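The Wet End of the Bench

Dish racks, round scrubbers and the pale timber tops they stand on

Most kitchen damage is slow. A dropped pot leaves a dent on the day it falls, and the owner knows where it came from. Water takes longer. It sits under a rack foot, works into the grain at the first weak point in the finish, and comes back as a grey ring some months later.

Anika Castellanos refinishes timber tops from a shed behind her house. In January she stripped 19 of them, and on 13 the worst staining was in the same place: the strip within an arm's length of the sink, where the drying rack lives. The cooking side was usually sound.

"People oil where they chop," she says. "The rack never moves, so the wood under it never gets looked at."

The surface

Pale tops are popular again, and they are less forgiving than the darker ones they replaced. A light cream grain shows tannin marks, rust and tea at once. It also hides water well. A film of moisture on a dark top reflects the window; on a light one it can be nearly invisible until a hand goes over it.

The first check is to get down to bench height and look along the grain with a lamp behind the work. Finish that has worn through looks flat beside finish that has not. Curved figure, the broad arches found on flat-sawn boards, deserves a second look. The soft bands between the darker lines take up more liquid, and they wear first.

It helps to know what the top is made of. Solid timber can be sanded and recoated many times. Veneer can be sanded lightly once, perhaps twice, and a careless pass with a power sander will go through it at the edges. A printed surface cannot be sanded at all. The end of the board usually settles the question. If the grain lines on the face carry over the edge and down, it is probably solid. If there is a seam, treat it as veneer or print and leave the sander in its box.

Any hole through the top is a second weak point. Cable grommets, tap holes and screw holes all expose raw core. On a particleboard core, one wet season is enough to raise a lip around the opening. The fix is cheap if done early: dry the hole out for two days, brush in a thin sealer, wait, and brush in another.
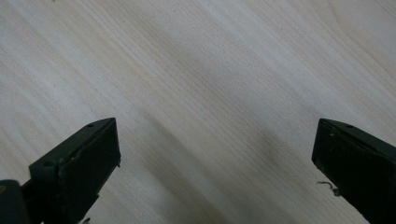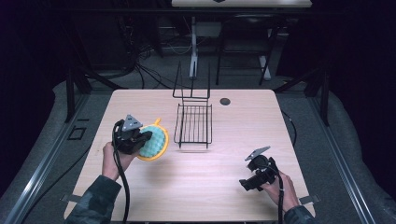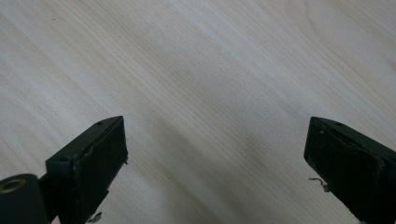 The rack

Wire racks have changed little. A basket of vertical wires keeps plates apart, and some models add a tall frame at the back. The height is useful in a small kitchen, but it moves the centre of gravity up and toward the rear. A tall rack should be loaded from the bottom, heavy items first, and pushed far enough from the back edge that it cannot walk off.

Coating matters more than gauge. Black racks are generally coated steel, and the coating fails at the welds and at the feet. Once it is broken, rust runs down the wire and onto the bench. Iron and water on a tannin-rich timber such as oak produce a blue-black stain that goes deeper than most people expect. Oxalic acid will lift it, used with gloves and rinsed well, but the treated patch often dries lighter than the wood around it.

We kept three racks on sealed offcuts for 47 days, rinsing each one morning and night. The Brirska, a plain basket with capped feet, left no mark. The Zorkel drained faster but its caps worked loose in the second week. The Hirnel came with a tray, and the tray held water at one corner because its spout was set slightly too high. A folded piece of card under the opposite side corrected it.

A rack without a tray can stand directly on timber for a short time, for instance while hand-washed glasses drip. For daily use it needs something beneath it. Silicone mats are good if they are ribbed and lifted to dry each night. Flat mats are worse than nothing. They trap a thin sheet of water against the finish and keep it there.

The scrubber

Round scrubbers with a stiff rim are easier to hold than a loose pad, and a loop on the rim means they can be hung. Hang them. A scrubber left face down on the bench keeps its underside wet for hours, and the bumps on a textured face hold food in the gaps between them.

Rinse the face under running water, bend it if the material allows, and shake it out. Most textured faces are safe on glass, enamel and stainless steel. Test them on the underside of anything glossy. They should be kept off the timber itself, particularly across the grain. Even a mild abrasive will dull a clear finish, and the dull patch will collect dirt.

For the bench, a damp cotton cloth and a drop of dish soap are enough. Wipe with the grain, then dry with a second cloth.

Repair

If the finish has already gone, take everything off the top and let it dry for a weekend with a window open. Castellanos starts on Saturday morning and does not sand before Monday. She uses a Bühler block by hand, working only along the grain, and stops well before 800 grit on bare wood. "Past that you close it up and the oil sits on top," she says. The fine paper is for between coats.

Apply oil thinly, wait 20 minutes, and wipe off all that will come. Lay the used rags flat outdoors until they are stiff, as bundled oily rags can heat up and catch fire. Two thin coats are the minimum near a sink, and a third around any opening is worth the extra day. Leave the rack off until the last coat has cured to the maker's timing on the tin, then put it back a hand's width from where it stood before.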